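Diltetstead Refill Room Opens Its Doors With 300 Containers Ready to Borrow

DILTETSTEAD, Nov 23, 2018 - Bring your empties! Skesier, the neighborhood refill project started by Obinna Wike and Babatunde Mohammed, opens its first permanent room today on Idahosa Street, and shoppers can fill up on rice, beans, oats, dish soap and plenty more without taking home a single new package.

The room carries 85 dry goods and household basics, all sold by weight. Customers can use any clean container they already own (jam jars are very welcome) or borrow one from the lending shelf, which starts out with 300 pieces in glass and plastic. Borrowing is free with a library card from Diltetstead or Nurkell.

"We ran this out of a market stall all summer and people kept asking where they could find us when it rained," said Wike. "Now we have a door, a sink and a proper scale, and I couldn't be happier."

The stall, which began in June, handled 1,000 refills before it closed for the season. Much of what the pair learned there went into the lending shelf. Frosted plastic turned out to be a favorite, light to carry and clear enough to show how much is left.

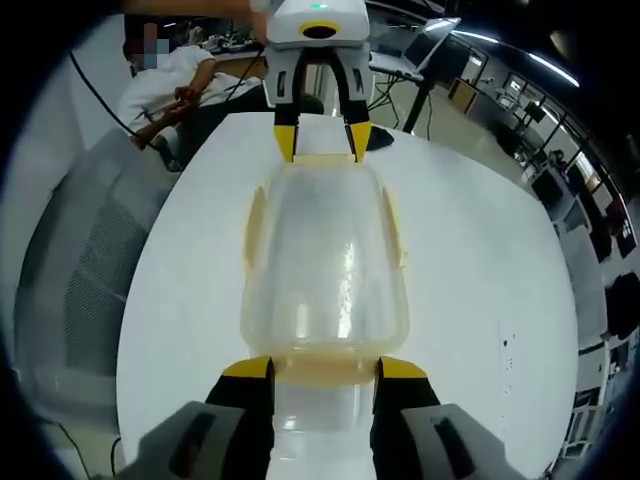
Returned containers are washed at the shop and go back on the shelf within 36 hours. Mohammed, who looks after the washing, asks borrowers to take off any labels and give each piece a quick rinse first.

"Lids too, please!" he said. "We love getting a container back with its own lid."

Donations of clean jars and tubs are accepted at the counter during opening hours. A price list is posted by the entrance.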